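Catarina Ramalho
August 2023

1/ Thread on contamination in office recycling, and why the bin label does more work than the bin. Notes are from the Prumow building, where I've handled waste contracts since January.

2/ Definitions first. Contamination here means the share of a collected bag, by weight, that the sorting line rejects. Food residue counts. Liquid left in a container counts double in practice: it adds weight and it ruins any paper in the same truck.

3/ The old setup was one mixed recycling bin per kitchen and a poster. The poster listed 31 items in two columns. Reading time at a bin is a second or two. Do the math.

4/ The hauler, Evach, bills by the pull and adds a surcharge of $150 for any load over the contract limit. We were paying it most months. The invoice line reads "quality adj." and took me a while to decode.

5/ Replacement: separate streams, one word per label, large type, black on white. No icons, no resin codes. Resin codes tell you the polymer. They don't tell you whether your local plant takes it. 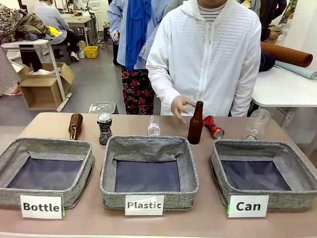

6/ Word choice matters more than I expected. "Glass" and "Bottle" are different instructions. One names a material, the other a shape, and a plastic bottle fits the second. If your labels mix the two systems, decide which wins and train the cleaning crew on it too.

7/ Opening size is the next variable. A round hole slows people down and keeps out takeout boxes. An open top is faster to use and faster to inspect. I prefer open tops in kitchens and round holes in hallways.

8/ Crushing: check with your plant. Some optical sorters read a flat can as paper and send it down the wrong belt. Ours asks for cans uncrushed and caps left on. Yours may ask for the opposite.

9/ Measuring. Mansour lent us a floor scale for the loading dock. Total for the first full month was 629 pounds across all streams. I log gross weight, bag count and a visual grade from 1 to 5. The grade is subjective. I do it myself every time so at least the bias is constant.

10/ Software: tried Pinix for the log. Decent export, bad unit handling (it rounded every entry to whole kilograms). Went back to a spreadsheet.

11/ Surcharges since the change: 2. Both were coffee cups, which have a plastic lining and belong in trash at our plant.

12/ Next up is the compost stream, once the hauler confirms a pickup day. Will add the spreadsheet template to this thread when I've cleaned up the column names.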